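Odstead strip-down cell, progress note to Kindeo
January

Where we are
Gripper on the PC cell rebuilt. Linkage stripped, cleaned, all bolts back in and marked. Fingertips swapped after 3000 cycles, old pair kept. Vasić want them changed sooner, we'll see.

Wrist camera re-aimed so the tips sit mid-view. Took most of a morning, bracket slips if you overtighten it.

Still to sort
Left pivot a bit stiff. Cable pulls: 200 planned, 15 done so far. Flat cables are the hard ones, tips tend to slide off teh edge. Closing speed now down by 20 per cent.

Wrist camera views, gripper in among the cables beside the drive bay: 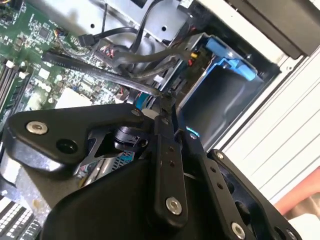
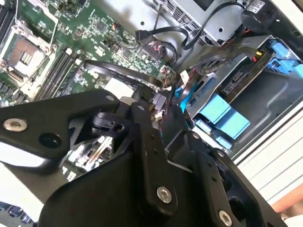
Money and next steps
Spares from Furier paid for, invoice to follow. Need your OK on a second set of fingertips before we start the long run. Pivot gets looked at first, then the rest of the pulls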